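Futlow says it has 2,698 new members. Where are they?

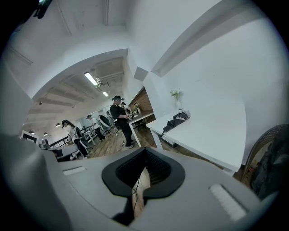 A white beam crosses the office ceiling.

September 28, 2024

The Futlow campaign sent round another cheerful email this week, claiming 2,698 people have joined its movement for "straight-talking politics". I'd like to believe it. I'd also like to see the list, or at least be told what counts as joining.

In February the same people claimed 2,000. I asked then whether this meant paid members or anyone who had typed an email address into a box to read the transport pledge. The reply thanked me for my interest and invited me to donate.

Then there is the Tedum rally. The press release gave the crowd as 600. The hall's own fire notice, which hangs by the door for anyone to read, allows 200, and I got a seat near the front without trying. Perhaps the rest were in the car park.

The polling is no better. Futlow keeps quoting a Staveo survey that puts it "within touching distance" of second place, but the question asked whether voters would consider backing a party that told the truth. Who says no to that? The party's name didn't come up until later, and those answers haven't been published.

None of this makes the other lot any more honest. They have been promising to reopen the Bùi Street clinic for longer than I've been writing this newsletter, and it still has boards on the windows. But a party that sells itself on plain speaking should be able to answer a plain question. I've sent mine in again, with a request for the full survey tables.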